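Planning and Budgeting for a Two-Arm Cell
Handout 5, notes to go with the lecture. L. Sæther

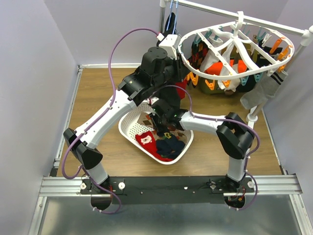 so the arms are the part everybody prices first and they're usually the easiest part to price. Two quotes, pick one, done. What goes wrong is the rest of the list. Last year's groups all came in under on arms and over on everything else.

Start from the task. Write it in one line before you open a catalogue. "Handle small laundry with two arms, basket and hanging rail within reach of both" is a good line. "General manipulation" isn't, you can't buy for that.

From the line you get:
- reach (far side of the basket, top of the rail, check both)
- payload at the wrist, INCLUDING gripper and whatever is bolted on and its cable
- one arm or two
- floor area and wall height of the enclosure

Payload again as it gets missed every year. Catalogue figure is for the bare wrist. Take the gripper off it, take the housing off it, then see what's left for a sock. Plenty, for a sock. Less for a wet towel.

Budget headings (use these, in this order, for the coursework)

1. Arms and controllers
2. Grippers, plus spare fingers
3. Mounting: plate, aluminium profile, fixings
4. Enclosure and floor panel
5. Cables, connectors, clips
6. Task items: baskets, hangers, clothespins, clothing
7. Contingency

Heading 5 looks like small change. It's the one that stops work. A cable that runs over the wrist and round the elbow bends every time the arm moves, so treat it as a consumable and buy spares on day one, same order, same length. Leave slack at the elbow. Too tight and you pull the connector, too loose and it catches on things. Clips along the forearm cost next to nothing.

Heading 6: students put zero here. Don't. Clothespins break, knitwear snags. Buy socks in different patterns and thicknesses, not a multipack of black ones, or your results will only be good for black ones. Buy two of any hanger you like becuase the shop will stop selling it.

Worked case: the Drernness cell

Supplier for arms was Prililine, frame from Adebisi. Rough split of the total:
arms and controllers, 70 per cent
everything else bar contingency, 22 per cent
contingency, the remainder

Contingency was too thin. It went on a second mounting plate, as the first was drilled for the wrong base. Ask for the drawing of the base BEFORE ordering the plate. Sareo quoted for the whole cell ready built and were dearer on paper, but the quote included delivery and a day of setting up, which the Drernness sheet left out altogether. Compare like with like.

Lead times. Arms around 7 weeks, profile much quicker, custom plate somewhere in between. If you want to be running in December work back from there and add a margin for customs. Order the long items first even if the enclosure drawing isn't finshed.

Things left off the sheet most often:
- delivery and lifting
- emergency stop and its wiring
- power at the bench, number of sockets
- someone's time to put it together
- storage for spares

For next time: one page, seven headings, a figure or a written quote against each. Say where each figure came from. Guesses are fine if marked as guesses. Bring a sketch with the reach of both arms drawn on.

Version 2020-04-11, replaces the earlier one with the wrong heading numbers.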